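Why do your fingers go wrinkly in the bath?

Stay in the bath or the pool for a while and the tips of your fingers and toes start to look like sultanas. It doesn't hurt, and it goes away by itself once you dry off.

People used to think the skin was just soaking up water and swelling, like a sponge. Skin does take in a bit of water, but that isn't the main cause. Doctors noticed that when the nerves in a finger are damaged, the finger often stays smooth in the bath. So your nerves must have a job in it.

When your hands have been in water for a few minutes, your nerves send a message to the tiny blood vessels in your fingertips. The vessels get narrower. There is less blood in them, so the soft part under the skin shrinks a little. The skin on top is now too big for what's underneath, and it folds.
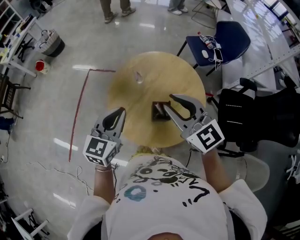

Reaching for a small box on a table.

What are the wrinkles for? Scientists aren't completely sure. One idea is that they work like the grooves in a car tyre, letting water run out from under your fingers so you can hold on to wet things. Some tests have found that people with wrinkly fingers moved wet objects faster. Other tests found no difference.

Why only fingers and toes? The skin there is thick and has no hair. Your arms and tummy have a different kind of skin, so they stay the same colour and shape however long you stay in.

Try it yourself

You need a bowl of warm water (not hot), a towel and 6 marbles. Ask a grown-up to check the water first.

Put the marbles in the water. With dry, smooth fingers, move them one at a time into a cup. Time how long it takes. Then put them back, soak your hand for 20 minutes and do it again.

Write down both times. Have a few turns, and get someone else in your family to try too.

Written by Shirley Wragg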